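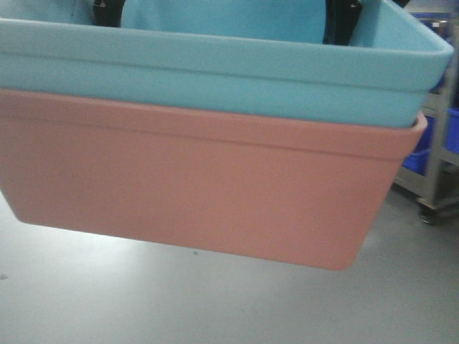

River cruising in France has long meant the Seine and the Rhône, but smaller boats are now drawing people to the quieter canals of Burgundy. The season opens in April, when the locks are back in service after the winter works, and the early weeks are often the cheapest.

Perrine Jacquet runs hotel barges for Brilleder, a small firm with 2 boats on the water. Most of her guests book six nights, full board, with bicycles carried on deck. "People ask how far we go," she says. "You could drive it in an hour or so. We take the week."

The Burgundy Canal has 209 locks in all, so no one tries to do the whole length in a single holiday. Brilleder keeps to the southern end, with stops for markets and a vineyard lunch.

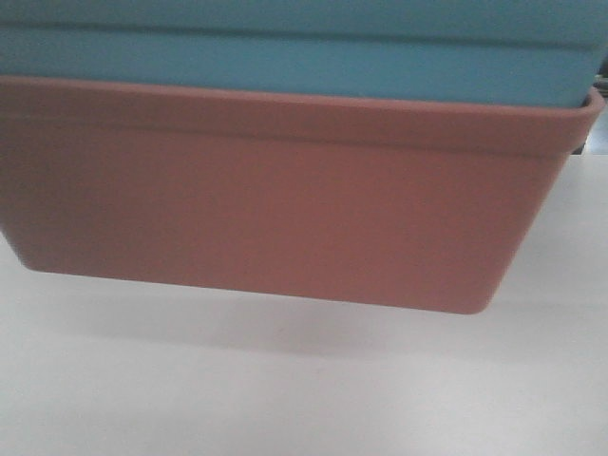
Cabins are compact, and storage is limited to a wardrobe and the space beneath the bed, so soft bags are better than hard cases. Evenings can be cool well into May - bring a jumper and a light waterproof.

Those who would sooner steer can hire a boat without a crew. Corentin Marchal, who teaches first-timers, allows a morning for instruction and advises booking the shortest route on offer. Mooring in villages is often free, though water and electricity may cost extra.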